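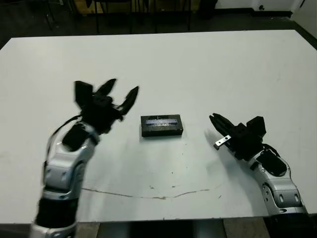

The two-arm table, with the small black box between the grippers.

Open day at the Sandley workshop – your questions

Last updated 1 November 2023. We get the same emails every time so have put the answers in one place. If yours isn't here, write to the visits address and Radka or Jörg will get back to you, usually within 2 working days. Usually.

What is the open day?

An afternoon where we leave the doors open and run the robots as we would on any other day. You walk round, you ask things. No stage, no big talk. There's a short hello by the door for each group and then you're off.

What will I see?

Three stops. The two-arm table, which is what most people come for. The Doltum bench, where parts get sorted into trays. And the Mudia corner – software only, two screens and a lot of graphs, but the people there love a question so do go and say hello.

What do the arms do at the two-arm table?

Small object work. A thing goes on the white table, the arms reach over from either side, and we work on approaching it, gripping it and moving it. Small black box in the pictures on this page. It sounds dull written down. Most visitors stay longer at this one than they planned.

Why is it so slow?

Because we run it slow when there are guests. Also because small things are hard. A box that lies flat doesn't give you much to get hold of, and two grippers coming in at once can get in each other's way. On a normal day it's quicker, not hugely.

Are the arms the same as each other?

Near enough, for our purposes. Silver-grey segments, black gripper with two fingers on the end. You'll often see one open wide while the other is nearly shut, they don't have to do the same thing at the same time.

Does it ever drop things?

Yes. Please don't cheer, the person running it has heard it before.

The table looks a bit battered?

It's a work table. There's a long curved brown mark near the front edge that everybody asks about, plus a few chips. It still does the job and the new one is in the budget for next year, or was.

Is someone controlling it or does it do it alone?

Depends on the slot. Some slots a person steers the arms, some slots the program does. There's a card on the door telling you which. If the card is wrong ask Jörg Albers, he changes them over and he has been known to forget.
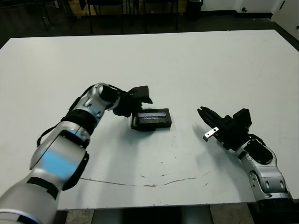

Booking and getting in

Do I need to book?

Yes, the room is small. 112 places across the afternoon, in groups of 18 at most. The last group is smaller. Booking form is on the Visits page. One form per family is fine, just put the right number in the box.

What if it's full?

Go on the waiting list. People drop out in the last few days, it happens every time. We email in list order and you get a day to say yes.

How much is it?

Free.

How long does a visit take?

Some 7 minutes for the hello and the safety bit, then as long as you like until the next group needs the space. Most people are done inside the hour.

Where do I go?

Side entrance, Gerlach building, Sandley. NOT the main reception, they can't let you through and it annoys them. Follow the yellow arrows from the car park. If you're coming by bus get off at the church and walk back the way you came.

Is there parking?

A bit. Blue badge spaces by the side door, email us and we'll hold one. Everyone else, the car park behind the Gerlach building or the road outside.

Is it step free?

Yes, all three stops. The side door is heavy so ring the bell and somebody will come and hold it. There are chairs at the two-arm table if you need to sit, tell whoever is on that stop and they'll bring one round to where you can see.

Children and schools

Can I bring children?

Yes please. Under 12s need an adult with them the whole time – with them, not in the car park on the phone.

Can they have a go?

On the Doltum bench, yes, there's a practice tray with a simple push-button job. Not on the two-arm table. Sorry, we get asked a lot and the answer isn't going to change.

Do you do school visits?

Not on the open day itself. We do a few seperate mornings in November for schools, one class at a time. Radka Kolev looks after those. Give her your year group, numbers and any access needs and she'll send dates.

On the day

Can I take photos?

Yes, without flash. Ask before taking pictures of staff or other visitors. No photos of the screens at the Mudia corner please.

Can I touch the robots?

No. Stay behind the tape, bags too. If the arms are still that doesn't mean they're off, so please don't lean over the table for a closer look. We're happy to pass a spare gripper finger round if you want to feel one.

Is it noisy?

Not really. A bit of whirr from the bench. The first group is kept to half size and we ask people to keep it down, so pick that one if a quieter visit would suit you. Tick the box on teh form.

Is there food?

Tea, squash and biscuits in the corridor. Nothing past the tape. Drinks with lids stay in the corridor as well.

Can I bring my own robot?

People do ask! Bring it by all means, but it stays in the corridor with the biscuits. There's a table and one socket.

I've left something behind

Email us with what it is and which group you were in. We keep things till the end of the month, then they go to the charity shop in Sandley.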